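Rules for the two-arm table, finally typed up

Posted Monday, July 1, 2024

Quick one, lunch is nearly over. I promised the Tillerton people I'd write down our house rules for two arms on one table, and I've been promising that since January. So. Not a standard. Just what we do, and I'd like to hear where we're wrong.

First - the near edge belongs to people, the middle belongs to the arms. If your hand has to cross into the middle, the arms are stopped. Stopped means stopped, not "between moves". We lost 8 episodes in one afternoon to people reaching in to nudge stuff straight. Delete those, don't patch them.

Second - one caller. One person says go and one person says stop. Well, anybody can say stop. But only the caller says go. Finbarr Brennan wrote that on the whiteboard in red and it has stayed there longer than anything else.

Third, shared space. Took us the longest and I still don't love how we word it. 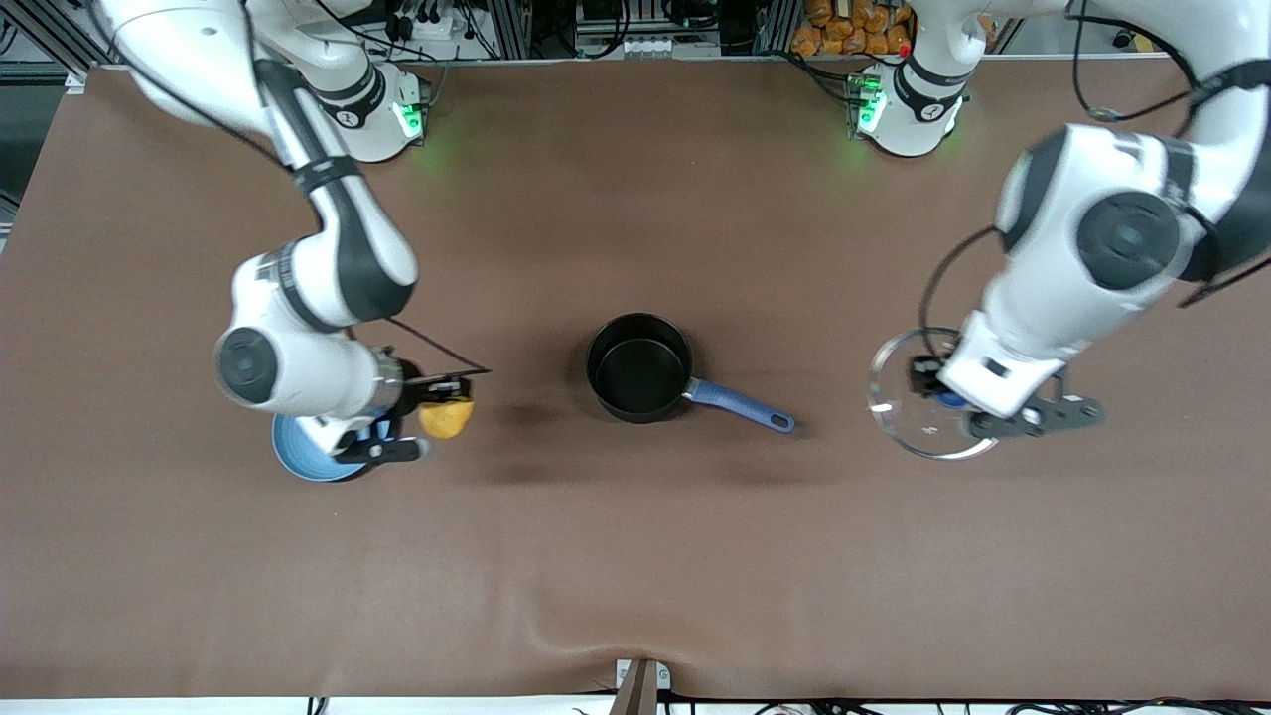

Our rule now is one arm over the target at a time, the other one waits outside with whatever it's holding. Sounds obvious. Wasn't obvious to us, we used to let both come in whenever and sort it out by feel. Lids are the good case for it. The left arm can have the glass lid by its blue knob, off to the side of the saucepan, and it stays off to the side until the right arm has let go of the yellow thing and backed out. Only then does the lid go over. If you bring it in early you're steering glass past a wrist, and the whole episode gets marked bad even if nothing touched. The folks at Conneely do it by timing instead, I think that's asking for trouble but they have more hours than us.

Fourth - cables. Check them before power on, every time, even if you were the last one out. Follow each one with your finger, don't just look. Two people at Zestusbridge told me they do this weekly. Weekly!

Fifth, the log. Write down the bad runs. We're past 1,000 episodes on the kitchen set and only 700 went in as clean, and I trust that number alot more than the one we had before we started logging near misses. No blame in the log, no names, just what happened and when.

Still open: who gets to change a speed limit, and do you need a second person to sign it. Doveo says yes, always. I say yes for up, no for down. Comments are open, be nice. More when I get to teh gripper checklist.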